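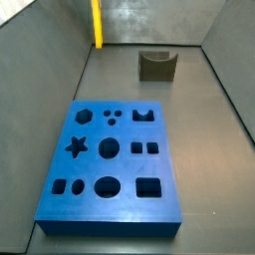
2 min read

About Bakker

Bakker is an importer of wines and spirits, supplying restaurants, hotels and independent stores. The company was founded by Koen Lambrechts, who remains its managing director, and works with 177 growers and distillers.

Our portfolio is selected by a tasting panel chaired by Willy Coppens. Each wine is tasted blind on 3 separate occasions before it is listed. The list is revised every July.

Bakker is the sole importer of the Cemadero and Leltier estates. Trade customers may order by the case, and up to 100 cases of any listed wine may be reserved ahead of release.

The company also offers staff training in wine service and cellar management. Inquiries should be addressed to the trade office, which is open until 5 p.m.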